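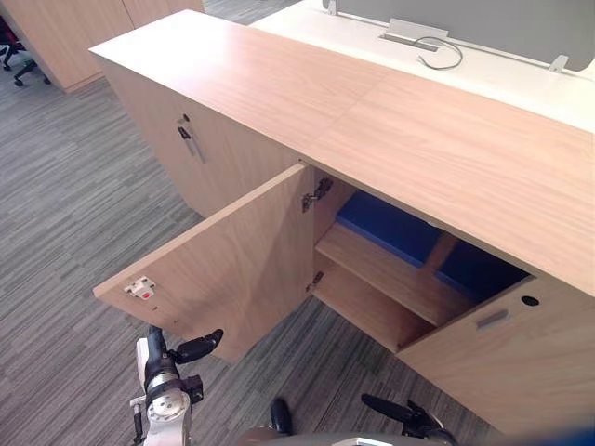
Storage cabinet with the middle door open, white desk and grey screen behind.

Subject: Outgoing calls cut off at 19 minutes, Iltcombe office
Product: Skulto hosted phones, Clutach desk phones
Status: Open, then closed, then open again (see below), now closed

What's happening

Hi all. I'm putting everything in this one ticket because the last one got merged with somebody else's voicemail problem and I lost half my notes.

We've got six Clutach desk phones at the Iltcombe office, all on the Skulto hosted service, all going out through one Bukhari router. Since the start of March our outgoing calls have been cutting off at 19 minutes. It isn't a gradual thing with crackling or robotic voices first. The line is perfectly clear, you're halfway through a sentence, and then it's dead and the phone goes back to its home screen as if you'd hung up. Incoming calls are fine. I had a supplier ring me and moan about pallet prices for most of a morning and the line never so much as hiccuped, worse luck.

Most of our calls are short so it took a while for anyone to spot the pattern. If you're only ever ringing to confirm a delivery slot you'd never know there was a problem at all. It's the long ones that suffer, and the worst of the lot is sitting on hold with the freight people, where you can easily be in the queue that long and then get chucked out just as you reach the front. I've lost my place in that queue more times than I'd like to write down.

First reply from support asked me to (a) restart the phone, (b) restart the router and (c) check the handset cord. All done, no change. I did swap the cord as well, from the phone on the next desk, and all that got me was a shorter cord.

Things I tried, in order

Moved my phone to a different wall socket. Same.

Swapped my phone with one from the front desk. Both phones cut off, in both places. So it isn't one duff handset.

Tried a different network cable, a brand new one still in its bag. Same.

Plugged the phone straight into the router and skipped the switch altogether. I was really hopeful about this one! The switch is old and it's got one port that only works if you lean on it. But no, same again, dead at the usual time.

Rang out using the Skulto app on my mobile, on the office wifi. Cut off. Then the same app, same mobile, on mobile data with the wifi turned off. Stayed up. I let that one run through lunch and it was still going when I came back.

That last one is the interesting bit, I think. Same account, same number, same app, and the only difference is whether the call goes through our router. I put all that in my second reply and was asked to restart the phone. 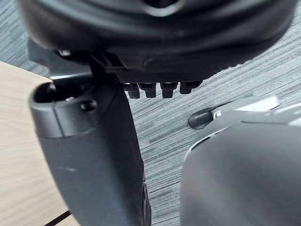 Ribbed edge and small black tabs, from underneath.

Calling the speaking clock for science

I came in on Sunday to do some proper testing, when there was nobody about wanting to use the line. If you're going to try this yourself, don't ring a real person and ask them to stay on the phone, because you'll run out of friends. We've got a spare number that plays our hold music, so I set each phone to ring that from an outside line and put them all on speaker. It's a pan pipe thing. I still can't get it out of my head.

All the phones cut off. They went one after another in the same order I'd dialled them, with the same gap between them. So whatever is doing this is counting from the start of each call. If it was the broadband falling over they'd all have gone at once, and I had a web radio station playing on the office computer the entire time and that carried on quite happily.

Then I did the same test with mute on, and with mute off, and with a call put on hold partway through and picked up again. The hold one was different! If you put the call on hold and take it off, it lasts longer. Not forever, but the clock seems to start again from the moment you pick it back up. So for a good week our official workaround was a sticky note on each phone saying PUT THEM ON HOLD AND COME BACK, which did nothing for our manners but it did keep the calls up.

I mention it in case anyone else is stuck with this and needs to get through a long call today. Press hold, count to two, press it again.

Getting a log off the phone

Support did ask for a log at this point, and fair enough. The instructions on the Skulto help page don't match the menus on the Clutach phones we've got, so for anyone searching, on ours you go Menu, then Status, then hold down the star key until a second list appears. Diagnostics is at the bottom of that. Turn on call tracing, make your bad call, and then fetch the file from the phone's own web page. The phone's address is on the same Status screen.

The catch is that the phone only keeps the last 4,000 lines and then starts writing over the top of itself. With tracing turned right up it fills that well before the call drops, so my first two files had the end of the call in them and no beginning. Setting the tracing to Calls Only sorted it out. I had the whole thing in one file after that, from dialling to dropping.

I'm no expert in reading these but I sat down with a cup of tea and went through it. What you see is the call being set up, lots of chatter, then nothing much for a long while. Then the Skulto end sends a message asking the phone to confirm that the call is still going. The phone answers it straight away. Then Skulto asks again. The phone answers again. That goes on a few times, each a bit further apart, and then Skulto hangs up, because as far as it's concerned the phone has wandered off.

So the phone was replying and the reply wasn't getting there, or it was getting there in a state that Skulto couldn't make sense of. It also explains the hold button. Pressing hold makes the phone send its own message, and that one seems to get through fine and resets the timer.

I sent the file in with a note saying all this and, credit where it's due, the next person to pick up the ticket had obviously read it.
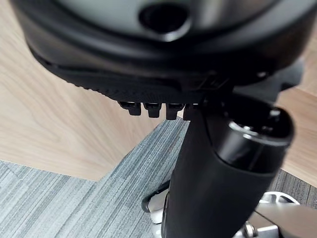 The fix (first go)

The answer from second line was to look for a phone helper setting in the router. On the Bukhari it's under Advanced, then Firewall, then a page called Application Assist, and there's a tick box for SIP. It's meant to help internet phones get through the firewall by rewriting bits of the messages on the way past. With a hosted service like ours that already deals with the firewall by itself, the two of them trip over each other. Support said to turn it off.

I swear that box was not ticked before. I set the router up myself and I've got my scribbled notes from the day, and it says SIP OFF with a line under it. My best guess is that it came back on with the router's last software update, and the timing would fit. I can't prove it though, and I didn't keep the old settings file. I have now.

Unticked it, saved, restarted the router, restarted every phone. Each phone takes up to 40 seconds to register after that so don't panic if they all show a red cross for a bit.

Rang the pan pipes. Watched the clock. Sailed straight past. I may have cheered. Ticket closed!

Reopened two days later

Ticket reopened, sorry. Calls were fine on every phone except the one at the back, which had started doing it all over again. Everything else had been solid, so I'd already told people they could take their sticky notes down, and I felt a right lemon.

I went through the same list as before with that one phone. Different cable, different socket, factory reset, the lot. The log looked just like the bad ones from earlier, with Skulto asking, the phone answering and the answer vanishing somewhere along the way. I checked the tick box in the router again and it was still off, where I'd left it.

What I hadn't done was compare the phone's settings with a good one, line by line. I printed both sets out from the phones' web pages and went down them with a ruler. They were the same nearly all the way to the end, and then 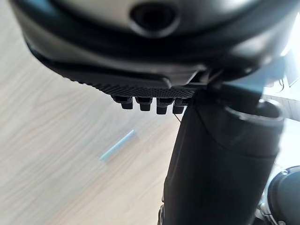 there it was, the transport setting. The good phones all said TLS and the back one said UDP. It must have been like that since before we moved to Skulto, when that phone belonged to our old provider, and for whatever reason the reset puts it back to UDP each time and doesn't pick up the new value with the rest of the profile. I changed it by hand, saved it, and the phone registered again without any fuss.

Support have since ticked a box at their end that pushes the setting out to all the phones on our account, so a reset shouldn't undo it. I did one more reset on the back phone to check. It came up with TLS.

Notes for whoever looks after this next

Router: Application Assist, SIP must be unticked. Check it after every software update — it doesn't tell you if it's changed.

Phones: Account, then Server, then Transport, must say TLS on all of them.

If calls start dropping at a fixed time again, try the app on mobile data before you do anything else. It takes one long call and it'll save you swapping all the cables like I did.

Saved router settings are in the shared folder under Phones, along with the good log and a bad one to compare it to.

Still outstanding: the help page for getting a log off the Clutach phones is wrong, as above. I've asked for it to be corrected and been given a separate ticket for that, so please leave this one closed. I'd also like to know whether the hold music can be changed, but I'll raise that on its own.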